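Degefa obtient un financement pour agrandir son atelier de literie

Le fabricant de linge de lit et de sommiers Degefa a conclu un accord de financement avec la société d'investissement régionale Clallel en vue de l'extension de son site d'Onville. Le montant de l'opération n'a pas été communiqué.

Les fonds serviront à l'aménagement d'une surface supplémentaire de 800 m², destinée à la coupe et à la confection, ainsi qu'à la création de quatre postes. Les travaux doivent débuter en juillet. L'entreprise prévoit de porter sa capacité à 2 000 parures par mois, contre 772 actuellement.

« La demande des hôteliers indépendants dépasse depuis plusieurs saisons ce que notre atelier est en mesure de livrer », a déclaré Hiwot Yimer, directrice générale de Degefa. « Cet apport nous permet de conserver la confection à Onville et de réduire nos délais. »

L'accord, signé mercredi, prévoit l'entrée de Shireen Khumalo, directrice de participations chez Clallel, au conseil d'administration. Balakrishnan Alva conserve la direction de la production.

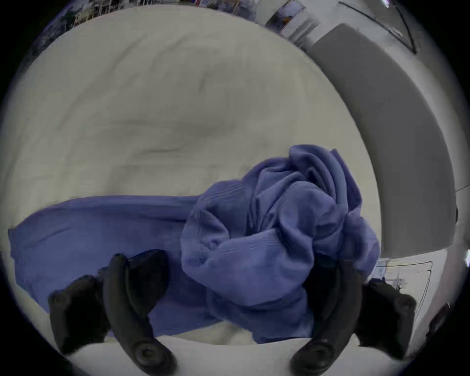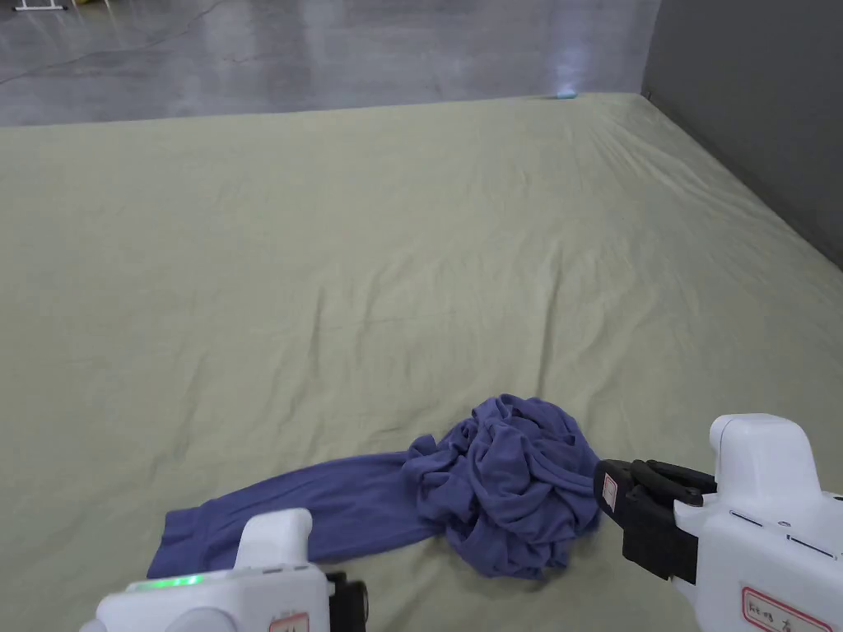 Degefa distribue ses produits auprès d'établissements hôteliers et, depuis l'an dernier, par l'intermédiaire de l'enseigne Falamow. Le contrat liant les deux sociétés a été reconduit au printemps et couvre désormais la gamme de sommiers.

Les candidatures aux postes de coupe et de couture seront reçues par Eldana Nigatu, responsable des ressources humaines. Une seconde tranche de financement pourra être examinée à l'issue du premier exercice complet suivant la mise en service des nouveaux locaux.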